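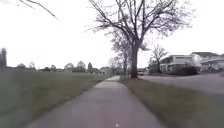 Paths and grass: notes from the grounds section

The resurfacing question for the long path at Gollby came up again in February, and the grounds section has now completed its inspection. What follows is a summary of the findings, the work proposed for this season and the mowing and edging standards that will apply until the work is finished. The full inspection sheets can be read at the site office.

Condition of the concrete

The path is a straight run of concrete slabs laid end to end between two areas of grass. It was inspected on foot from the Grernine end, slab by slab, using a straight edge and a feeler gauge at each joint. A joint is recorded as a defect when one slab stands more than 5 mm above its neighbour. Joints below that figure are noted and left alone.

Most joints passed. The defects are grouped in the middle third, where the ground was dug out for the old drain and put back without enough compaction. Settlement there has been slow and even, and the slabs themselves are sound. No slab has a crack running its full width. Hairline crazing was found in several places and needs no treatment.

Darker patches on the surface were checked for oil, algae and trapped water. They are staining in the top skin of the concrete. A stiff brush and clean water made little difference on the test area, and a second test with a mild alkaline cleaner made slightly more. We don't propose to treat the patches. Pressure washing at the setting needed to shift them would take the fine material off the surface and leave the aggregate exposed, and the path would then hold dirt and frost more readily than it does at present. Slabs of different ages also weather to different shades of grey. Colour is not recorded as a defect.

Work proposed

The raised edges will be ground down where the step is small. Where the slab has dropped, it will be lifted by injecting grout through drilled holes, and the holes will be filled with a matching mortar. The estimate from Guillot for grinding, lifting and making good is 1388, excluding the hire of barriers. Replacing the middle third outright was priced at nearly 3000 and has been set aside. It remains an option if the lifted slabs move again over two winters.

Joint filler will be renewed along the whole path at the same time. The existing filler is a bitumen strip which has hardened and pulled away from one face of the joint in many places. The replacement is a cold-poured sealant, applied over a foam backing cord, finished just below the surface so that it is not dragged out by wheels or shoes. The joints must be dry and free of grit before it is poured. Work will stop if rain is forecast within the curing time given on the tin.

The path will be closed in two lengths. People on foot should use the grass on the side away from the work, where a strip will be marked with pegs and line. Bicycles should go by way of Vindititz Road.

Edges

The edges of the path are cut with a half-moon iron against a board. The cut is vertical and goes no deeper than the turf mat. Earlier practice was to cut on a slope with a powered edger, which widened the gap a little each year and left a channel that filled with soil washed from the lawn. The channel was packed with sandy loam and reseeded, and the present line should be kept. Trimmings go into the barrow and are not swept on to the grass.

Edging is done every 40 days during growth and once only in the cold months. Anyone using a line trimmer near the path should hold the head level. Scalped margins dry out first and are the first place moss takes hold.

Grass

The lawns came out of winter dull, with yellowish and brown tones over part of the area. Plugs were taken at several points to see whether the plants were dead or dormant. Crowns were firm and white when split, and the roots were in good order. The grass is dormant and no overseeding is planned on that account.

The first cut should be high, with the blades freshly sharpened. Height is then brought down over three cuts. No more than a third of the leaf is removed at any one time. Clippings are boxed off for the first two cuts and returned after that, provided they are short and dry enough to fall through the sward.

Feed will be a slow-release granular type, put down once, with the spreader calibrated on a sheet before use. The operator will make a header pass along the path with the deflector plate down. Granules left on concrete leave rust-coloured spots when they get wet, so the slabs are to be blown clean straight after spreading. Spiking will be done with solid tines when the soil is moist but not soft. Wheel marks from last year's spiking were still measurable in the wetter parts, and the tractor will run on the low-pressure tyres this time.

Records and contact

Joint measurements will be repeated at the same points after the work and again in twelve months. The reference marks are small brass studs set in the slab edges and should not be removed or covered by sealant.

Questions on the specification should go to Myroslav Pasichnyk at the site office. Reports of trips or loose filler can be left in the book by the door, giving the nearest stud number.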